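Karnura Bench Sorting Set

Hi! I'm Ineke Dijkstra, and I put this set together because people kept asking me whether a robot can take over the fiddly jobs on a shop floor yet. My short answer is "some of them, slowly" - the files will let you argue with me.

What's in it

There are 672 episodes, all on the same kind of job: small parts in yellow bins, round red circuit boards, thin wires, and two arms sharing one steel tray. 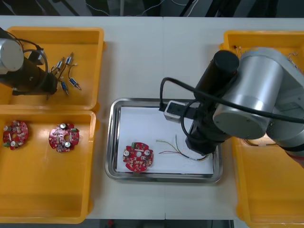

Known problems

Wires are the worst of it. A board keeps its shape when you grab it, and a bundle of wires really doesn't! I dropped 5 episodes with broken time stamps, so the numbering has gaps. Labels are mine alone, so expect a few typos. I hope to fix those in July.

Last updated June 7, 2018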